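Hetimen : la collecte en simulation, en images

Hetimen est le projet de collecte de démonstrations du groupe de manipulation robotique de Chidiac. Les exemples servent à entraîner Makavley, le modèle qui doit apprendre des gestes de cuisine à partir d'enregistrements. Tout se passe dans un simulateur, Plisorlow, avec un opérateur aux commandes du bras et deux vues enregistrées en parallèle : une caméra fixée près de la pince et une caméra extérieure placée dans la cuisine.

Cette page réunit des vues tirées de la dernière série, avec quelques notes sur la manière dont le travail est organisé. Les images sont reproduites telles que le modèle les reçoit, sans retouche ni annotation.
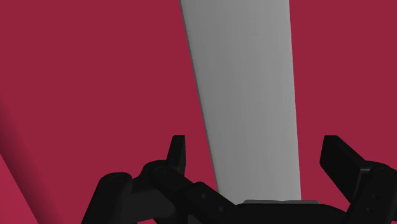
Chidiac, mars 2019

Vue de la pince, avec un objet gris allongé entre les deux doigts. Les doigts sont écartés et le fond rouge reste visible de chaque côté.

Cette vue est celle que les opérateurs consultent le plus pendant l'approche. Elle donne peu d'informations sur le reste de la cuisine, mais elle permet de juger l'alignement, ce que la caméra extérieure rend mal dès que le bras passe devant l'objet. Le modèle reçoit les deux flux à la même cadence, avec la position des articulations et l'ouverture de la pince.

La série comprend 248 démonstrations, réparties entre plusieurs tâches de rangement et de préparation. Chaque opérateur travaille par séances de 40 minutes, puis passe la main. Joanne Cropper, qui coordonne la collecte, a fixé cette durée après les premiers essais : au-delà, les trajectoires devenaient plus hésitantes et il fallait en écarter davantage à la relecture.

Une démonstration commence toujours bras au repos. L'opérateur lit la consigne, lance l'enregistrement, exécute la tâche et arrête lui-même la prise. Si un objet tombe, il peut le reprendre et continuer. Ces reprises sont conservées quand la tâche est menée à son terme, car le modèle a besoin de voir comment on se rattrape. Les prises abandonnées en cours de route sont rangées à part et ne servent pas à l'entraînement.

La position des objets est tirée au hasard au début de chaque prise, dans des limites fixées pour chaque meuble. L'aspect des surfaces change aussi d'une série à l'autre. Le plan de travail rouge revient dans toute cette série. Les suivantes utiliseront d'autres teintes, afin que le modèle ne s'appuie pas sur la couleur pour repérer le bord du plan.

Les consignes sont écrites en une phrase, avec un verbe et un objet. Nous avions d'abord laissé les opérateurs les formuler eux-mêmes, ce qui donnait des descriptions très inégales pour un même geste. Elles sont maintenant choisies dans une liste de 65 phrases. Une seconde formulation est ajoutée à la relecture par une personne qui n'a pas fait la prise.

Les objets plats et larges sont les plus difficiles. La pince ne peut les saisir que par un bord, et le poids du contenu les fait basculer. Dans Plisorlow, nous avons dû revoir les coefficients de frottement des doigts à deux reprises avant d'obtenir un comportement acceptable. Il reste des cas où un objet glisse plus vite qu'il ne le ferait sur une vraie pince. Ils sont signalés dans les métadonnées de la prise.

Vue extérieure : le bras blanc tient une plaque de cuisson en métal, inclinée, avec une pièce de viande cuite à l'intérieur. On distingue une grille sous la viande. 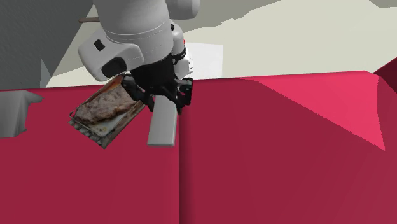 Relecture et suite du projet

Chaque prise est relue en entier, à vitesse normale, par une personne du groupe. Elle note le début et la fin de chaque étape, indique si le résultat correspond à la consigne et signale les collisions avec le mobilier. Une prise sur laquelle deux relecteurs ne sont pas d'accord est revue par Joanne Cropper.

Les fichiers sont ensuite convertis au format d'entraînement de Makavley. La conversion tourne la nuit et supprime les temps morts en début et en fin d'enregistrement.

La prochaine série est prévue pour juillet. Elle portera sur les tiroirs et les portes de placard, avec les mêmes caméras et une liste de consignes complétée. Les demandes d'accès aux données sont à adresser au groupe, en précisant l'usage prévu et le volume souhaité.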